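Ticket 2410
Product: Pultar two-arm cell, demo software
Site: Dratenton, Pindby open day
Opened by: Grímur Vigfúsdóttir
Status: Reopened by customer
Priority: Normal (changed from High by support)

Subject: Switch sorting demo stalls in front of visitors, logs say it finished

Original report

We had the Pultar cell running for the September open day. The demo was the one Damgaard recommended to us: pick the push-button switches out of the tray, set them down on the mat, put them back, ring the bell. It ran fine during setup. Once the visitors were in, it stopped 7 times in one afternoon. Same way every time. The right arm goes to its start position over the mat, opens, and stays there. No fault light, no message on the panel, and the run counter goes up by one as if the whole thing had been done.

I'd like to know why. I'd also like to know why a cell that hasn't touched anything reports a completed run.

What I tried on the day: restart of the demo program (worked twice, then didn't), full power cycle (worked once), moving the tray, moving people back from the table. The last one was on your phone support's advice. I can't say I saw any difference.

Log export attached, 1796 lines. The part that matters starts after the lunch break.

Reply, Pultar support

Thank you for the detailed report. Stalls of this kind are usually caused by changes in lighting. Can you confirm whether there is a window near the cell? Please also confirm that the tray was placed within the marked area and that the parts were the ones supplied with the demo kit.

Reply, Grímur Vigfúsdóttir

Yes, there's a window next to the table. It was there when your installer picked the spot. The parts are from the kit.

There is no marked area. The guide says to "center the tray on the work surface," so that is what we do. If there's supposed to be a template, we never got one.

I don't buy the lighting answer yet. We had stalls in full sun and we had two more after the clouds came over. If light is the cause, I'd expect something in the log about a part not being found. I went through it and there's no such line. It goes from "home" to "ready" to "cycle complete."

Reply, Pultar support

We have passed the log to our engineering team. In the meantime, please install demo package 62, which improves robustness in public settings. We are lowering the priority as the cell is not in production.

Reply, Grímur Vigfúsdóttir

Package 62 is in. Results from this morning, nobody in the room but me and a colleague from Damgaard:

9:10 first run OK, bell rung.
9:25 OK.
9:40 stall. Both arms at start, counter up by one.
9:45 restarted, OK.
10:05 stall again.
10:20 blinds down, stall.
10:30 blinds up, OK.

So whatever "robustness in public settings" means, there was no public here and it still stalled. Release notes for 62 list a new greeting screen and two translation fixes. I'd be happy to hear which of those was meant to help.

Damgaard thinks the program skips the pick step when the start signal arrives twice, for example when someone touches the panel and then touches it again a moment later. On the open day we let kids press start, so that would fit. It doesn't fit 10:05, when I pressed it myself, once. He says the panel could be sending it twice on its own. Maybe. I'd want to see that in a trace before I believe it.

Status changed by support: Resolved (software updated)

Reply, Grímur Vigfúsdóttir

Reopening. Installing the update is something I did, and it didn't fix the problem.

What I need before closing:
1. A way to log every start signal with a time on it.
2. An answer on "cycle complete." What does the program check before it writes that line? From here it looks like it checks nothing.
3. The tray template, if one exists.

We have a school group coming and I have to decide if the cell is switched on or if I just talk next to it.

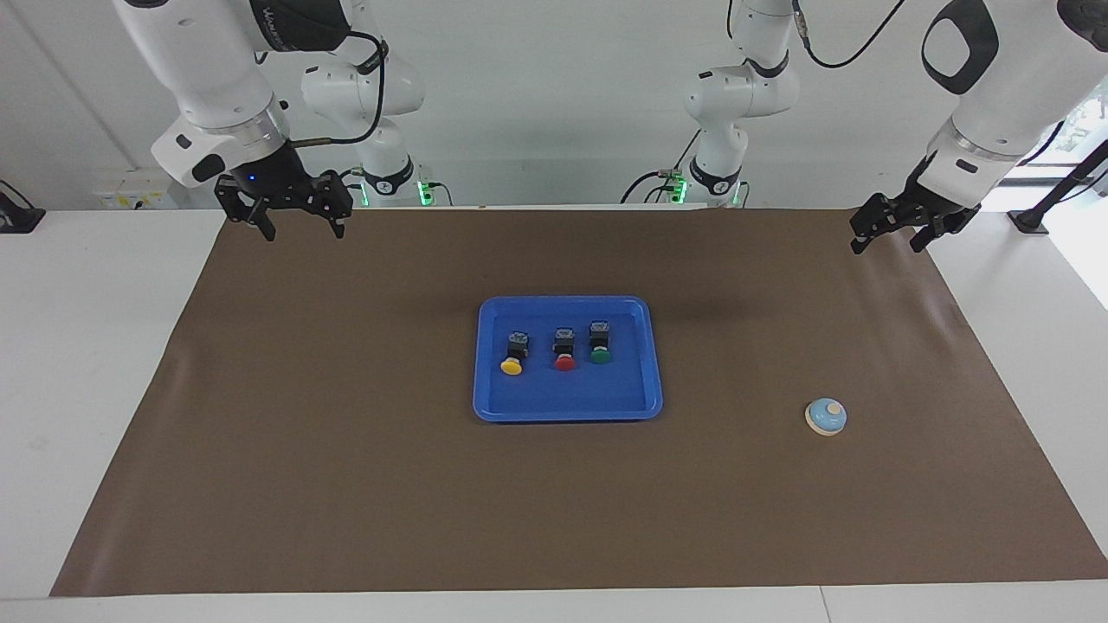 My main question is still the second one, so please answer it first. Every visitor at the open day could tell whether a run had happened by looking at the table, and your counter couldn't. At the start position the arms hang over the mat with the grippers open, the yellow, red and green switches are in the blue tray, and the bell is off by itself to the right. A finished run puts the switches back in the tray too, so I can see how a check at the end might be fooled if all it looks for is three switches in the tray. If that's how it works, say so and I'll stop asking about the window. The bell would be an obvious thing to check for, and there's no bell event anywhere in the log, even on the good runs. I'm in until 4 if engineering wants to call.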